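3.2 Gathering the examples

We did all our collecting in Fedura, our kitchen simulator, and I'll admit we got a bit carried away with the clutter! Each episode starts with a fresh pile of stuff on the counter, and one of us drives the arm by hand until the named object is picked up or 80 seconds run out. We recorded 480 episodes and kept 473 (the other seven had broken log files). Long, lumpy objects were the most fun and by far the slowest, so we gave them extra practice runs before saving anything. Fig. 2 is from the cluttered set, with the gripper at a big brown loaf-shaped object and an apple close by on the marble-look counter.

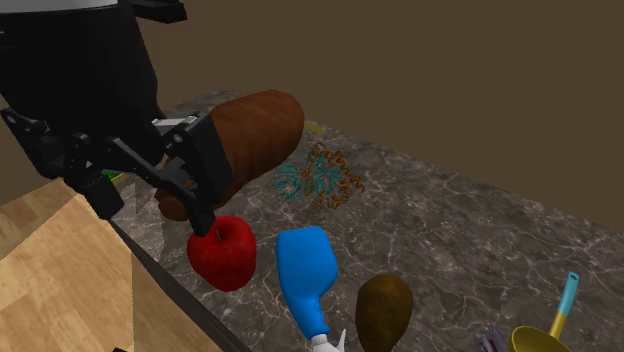 Figure 2. Reaching into clutter in Fedura.

Gurnton wrote back on our draft that hand-driven episodes carry the driver's habits along with them, and that 10 drivers would teach the policy more than two very practiced ones. We had two, so we report results for each driver separately in Section 5.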